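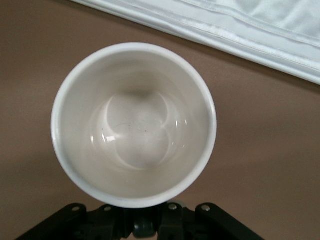 図1 手首カメラから見た白いカップ。右上は折りたたんだ白い布、下端の黒い部分がグリッパ。

カップを布の上へ:手で教えるのと遠隔操作で教えるの、どっちがいい?
後期プロジェクト演習 個人レポート

1. やったこと

私の担当は、机に立っているカップをつかんで、そばの布の上に置く、という動作をロボットアームに教えるところでした。班では環境全体をVakoと呼んでいて(名前の由来は班長しか知りません)、アーム、グリッパ、手首のカメラ、それに記録用のノートPCが一式になっています。

教え方は二つ試しました。一つはアームを直接手で持って動かす方法。もう一つは、手元の小さい操作用アームを動かすと本体がついてくる遠隔操作です。最初の計画書には「両方を比較し、優れた方を採用する」なんてかっこよく書いたんですが、やってみると比較以前のところでつまずきまくりました。その話が多めのレポートになります。

2. 手で動かして教える

最初の週は全部こっちでやりました。重力補償のモードに入れるとアームがふわっと軽くなって、これがけっこう楽しい!初めて触ったときは用もないのに空中で8の字を描いて遊んでました。

で、本番を36回分記録して、夜に見返してがっかりします。手首カメラの映像に自分の手が入りまくっているんです。グリッパの根元を持って動かすので当たり前といえば当たり前なんですが、やっているときは先端ばかり見ていて気づきませんでした。この映像で学習させると、人の手が見えている状況で動くことを覚えてしまって、本番で手がなくなったときにどうなるかわかりません。持つ場所を肘側に変えてみたら今度は先端の向きがうまく決まらず、カップの縁にこつんと当ててしまう。両手で持つと開閉ボタンが押せない(足で押すスイッチを作る案も出ましたが、半田ごての順番待ちで流れました)。

ただ、力加減のわかりやすさは断然こっちです。グリッパが縁に触れた瞬間が手のひらに伝わってくるので、押しつけすぎることがほとんどありませんでした。

3. 遠隔操作で教える

二週目からは遠隔操作に切り替えました。操作用アームは前の学年が残してくれたもので、関節の並びは本体と同じ、大きさだけ小さいです。引き金みたいなレバーを握るとグリッパが閉じます。

初日はひどかったです。私は本体の正面に座っていたので左右が頭の中でひっくり返り、右に行きたいのに左へ行く、慌てて戻すと行きすぎる、の繰り返し。椅子を本体のうしろに移したらすっと楽になりました。これ、マニュアルの一ページ目に書いておいてほしい……と思ったら、二ページ目に書いてありました。

もう一つ迷ったのが、どこを見て操作するかです。最初は机を直接見ていましたが、TAのAngeliki Michailidisさんに「ロボットに見えていないものを見て操作したら、ロボットには真似できないよ」と言われて、途中から手首カメラの画面だけを見るようにしました。図1のような画面です。これが思ったより難しくて、ほぼ真上から見るのでカップの丸い口はよく見えるんですが、高さの感覚がまるでない。縁が画面の中でどのくらいの大きさになったら降ろすのをやめるか、を体で覚えるしかありませんでした。

慣れてくると、見るところが決まってきます。私の場合は口の縁の下側とグリッパの上端の重なり方でした。ここが左右にずれていなければ、だいたいそのまま降ろして大丈夫。布のほうは画面の端に折り目の線が少し入っていれば、次に行く方向がわかります。逆に布がまったく見えない位置から始めると、つかんだあとに探してうろうろする時間ができて、そのうろうろまでデータに入ってしまいます。

4. 記録したデータ

遠隔操作と手で動かした分を合わせて265回です。ここから14回を捨てました。捨てた基準は、途中でカップを倒した、布に届く前に離した、録画の開始が遅れて最初のほうが欠けた、のどれかに当てはまるもの。やり直しが入っていても最後に置けたものは残しています。班の中では「きれいなものだけにしよう」という意見もあったんですが、ちょっと失敗してから立て直す動きも入っていたほうがいいんじゃないかと私が粘りました。正しかったかどうかは、残した場合と除いた場合の両方で学習しないとわからないので、今のところただの勘です。

一番長い記録は629ステップありました。私が操作中にくしゃみをして、そのあと位置合わせを全部やり直した回です。いちおう最後は布に置けたので残しました。

カップの位置は毎回手で変えました。最初は机にテープで印をつけていましたが、印がカメラに映ると、それを手がかりに覚えてしまう気がして途中ではがしました。はがす前の分をどう扱うかは班でまだもめています。

光の映り込みも悩みどころです。白いカップは内側がつやつやしていて、底や側面に光の筋が何本も出ます。カップの向きは同じでも、午前と夕方で筋の出方がかなり違いました。カーテンを閉めてそろえることもできましたが、そのままいろいろな時間に分けて録ることにしました。月曜の朝の部屋取りに負け続けて、時間がばらばらになっただけという事情もあります。

5. 学習させてみて

遠隔操作の分だけで学習させたモデルは、カップの真上まで行くところはかなり上手です。動き出しがちょっと私っぽくて、一回手前で止まってから降りる癖まで移っていて笑ってしまいました。画面を見て高さを迷っているときの私そのままです。

弱いのはつかむ瞬間でした。遠隔操作では手ごたえが返ってこないので、私自身がレバーを強めに握る癖があって、モデルも同じように最後まで閉じきろうとします。手で教えたときのほうが、ここは明らかに丁寧でした。

手で教えた分を混ぜたモデルも一度だけ試しましたが、動きがときどきぎくしゃくします。手の映り込みのせいなのか、動かす速さが二つの方法で違うせいなのか、切り分けられていません。

6. 次にやりたいこと

手で教えた記録を使って、映像だけ録り直す方法を試したいです。手で動かしたときの関節の角度を保存しておいて、カップを同じ位置に戻し、人が離れた状態でアームに再生させれば、手の映らない映像が録れるはずです。問題はカップを同じ位置に戻すところで、印はもう使いたくないので、置き型の枠を作って録画前に外すことを考えています。

あとは操作する人を増やすこと。今のデータはほぼ全部私の動きなので、手前で止まる癖が私だけのものなのか、画面を見て操作すると誰でもそうなるのかがわかりません。班の二人には来週から座ってもらう約束をしました。椅子はもう本体のうしろに置いてあります。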